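Getting people to Marnard in the off season - my notes, March 21, 2018

Hi everyone, I'm Nelli Valtonen, I do visitor stuff for Marnard. (Wait for the coffee people to sit down.)

So, December. Our worst month for years! The ferry from Pundport ran half empty and the guesthouses just shut. Ask the room: who here has ever gone to a harbor town in winter on purpose?

Then tell the soup story. Two cooks, one big pot on the pier, a hand-painted sign. We'd made 100 paper bowls' worth and ran out before lunch - I was still unfolding tables.

Next year we turned it into a proper weekend. 22 kitchens signed up, all the way out to Hira, and one ticket got you a taste at each. Say the price thing slowly, people always ask. Kids went free, ferry included, no booking.

What went wrong: the bus. It comes every 30 minutes and it's tiny (pause, they'll laugh). We should have talked to the drivers in the summer.

Guesthouses next. Matar Rooms opened up again just for the weekend, and they've kept going since. Mention the late breakfast, guests loved that.
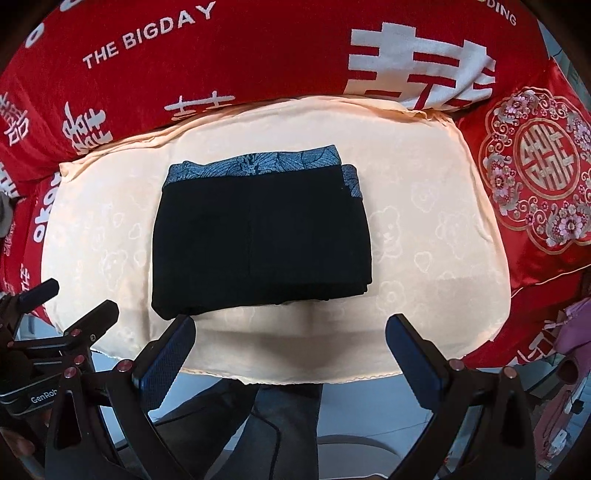
p. 2

Packing advice came up a lot in the emails, so we now send a short list with the ticket. Warm layers, flat shoes, something comfy for the evening.

If there's time, do the smoked fish bit. If not, go to questions and point at the leaflets by the door.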